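What Is a Beat?

By Raíssa Macedo
May 19, 2020

Put on a song you like and wait a few seconds. Your foot may start to tap, or your head may nod. The thing you are tapping along to is called the beat. It is the steady pulse that runs under the music from start to finish, like the ticking of a clock.

The beat is easiest to hear in rap music. In many other songs, a singer carries a tune that goes up and down. In rap, the words are mostly spoken, and they have to land in the right places. The beat tells the rapper where those places are.

Counting to four

Most rap songs are counted in fours. Say this out loud at an even speed: one, two, three, four, one, two, three, four. Each group of four is called a bar. A rapper often writes one line of words for each bar. A common verse is 16 bars long, so it has 16 lines or close to it.

Now clap only when you say "two" and "four." In most rap songs, that is where the snare drum goes. The snare makes a sharp, cracking sound. The low thump you hear on "one" is the kick drum. Between them there is often a quick "tss, tss, tss." That sound comes from a pair of cymbals called the hi-hat.

You can make all three sounds with your mouth. Say "boom" for the kick, "kah" for the snare and "tss" for the hi-hat. People who do this well are called beatboxers.

Fast and slow

The speed of a beat is called the tempo. Musicians measure it in beats per minute, or BPM. A song at 60 BPM has one beat every second. A song at 100 BPM is faster, and it is a comfortable speed for walking. If a song at 100 BPM lasts three minutes, you could tap your foot 300 times before it ends.

A rapper can sound fast even when the tempo is slow. The beat stays the same, but more words are packed in between the taps. Try saying "cat, cat, cat, cat" with one word on each beat. Then keep tapping at the same speed and say "caterpillar" on each beat. Your mouth is working much harder, but your foot has not sped up at all.

Finding sounds

Drum sounds can come from real drums, from a drum machine or from a computer. They can also come from ordinary things. A producer is the person who puts the music together, and many producers record sounds at home. A spoon on a pan, a door closing or a tap on the side of a can may end up in a song. A short recording used this way is called a sample.

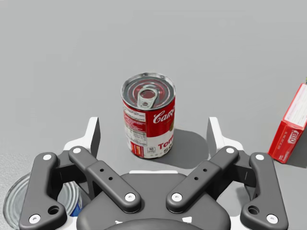 A can of Campbell's tomato soup standing on a light grey surface.

Full and empty containers do not sound alike. A full can makes a short, dull sound when you tap it. An empty one rings more, because the thin metal is free to shake and there is air inside. If you want to try this, ask an adult for an empty can with no sharp edges.

Once a sample is recorded, the producer can make it higher, lower, longer or shorter. Then it is placed on a beat and repeated. A piece of music that repeats over and over is called a loop. Many rap songs are built from just a few loops - drums, a bass line and perhaps a bit of piano.

Make your own

You need two people for this. One person keeps the beat by tapping a table with a pencil. The other person says a rhyme on top of it. Here is one to start with. Tap on the words in capital letters.

I WALKED to the STORE in the PUMP-ing RAIN,
I FOR-got my HAT and went BACK a-GAIN.

Did the second line feel odd? We normally say "for-GOT," so the tap falls on the wrong part of the word. Try changing it to "I LEFT without my HAT and went BACK a-GAIN." Rappers fix their lines like this all the time - they say them out loud, listen, and move the words around until they fit.

Words to know

Bar: a group of beats, usually four.
Tempo: how fast or slow the beat is.
Sample: a short recording used in a new piece of music.
Loop: a piece of music that repeats.
Producer: the person who puts the music together.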